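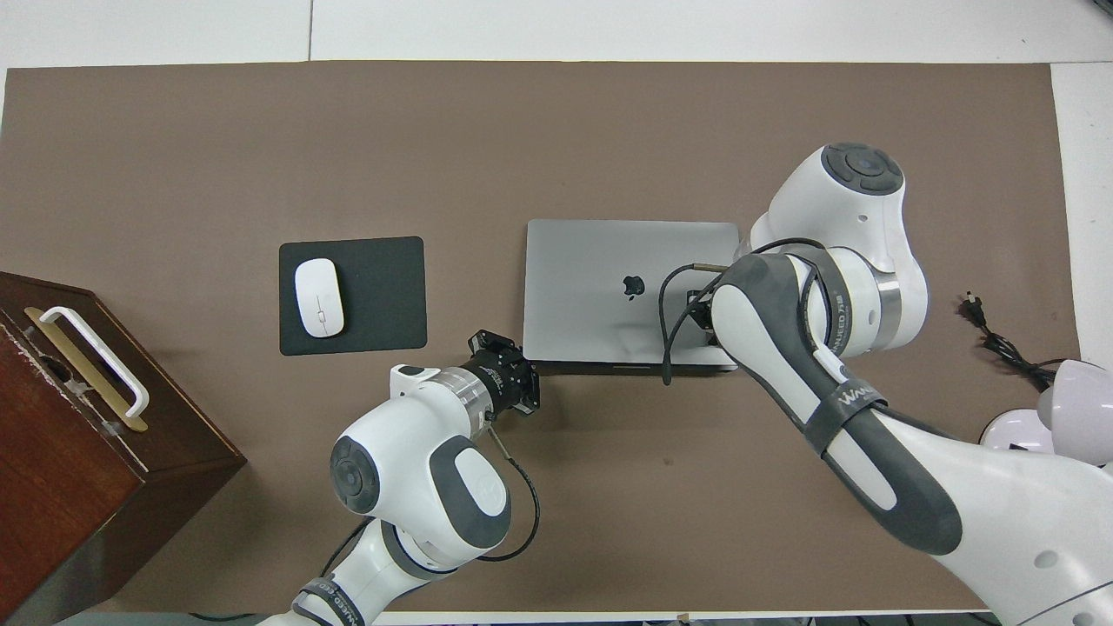
Re: Paper mat under a laptop and mouse pad, worth keeping?

Thread started Aug 11, 2023

bellum_desk
White tabletop, brown paper mat over most of it, closed laptop in the middle, black mouse pad to the left with a white wireless mouse. The mat is there to stop the laptop's feet marking the white surface. Query: does the pad belong on the paper, or should I trim the paper and put the pad straight on the table? I am left-handed, so the pad stays on that side.

Zurnden
Straight on the table. Rubber grips a hard top and slides on paper. You then get two layers moving at different rates.

cordeiro12
Disagree. It depends on the paper weight. I have had a pad on heavy kraft since December and it has not shifted. Thin wrapping paper will creep, agreed. Tape the mat at the corners, low-tack only.

Zurnden
Tape residue on white laminate or paint is worse than a creeping pad. What is the top made of?

bellum_desk
Painted board, two sections. Hence the seam. I would like the paper to cover as much of it as possible, as crumbs get in.

Rosimeire Teixeira
Seal the seam first. Clear silicone, wiped flush, left overnight. After that the paper is optional.

cordeiro12
Silicone on a painted top will not take paint afterwards. If he ever wants to refinish it he will be scraping.

Rosimeire Teixeira
True. Acrylic caulk, then.

skesto
Separate point. The reddish-brown wooden box on the far left, with the white handle on a brass-coloured plate. The worn patches along the top edge will take a wax filler stick. Test the shade underneath before touching the gloss.

bellum_desk
Box stays as it is. It holds cables and I like the scratches.

skesto
Fair enough. I would still wax it.

Zurnden
Back to the mat. Roll it against its curl for 6 hours before laying it and you may not need tape at all.

bellum_desk
Will try that, with the pad on top for now. Caulk at the weekend.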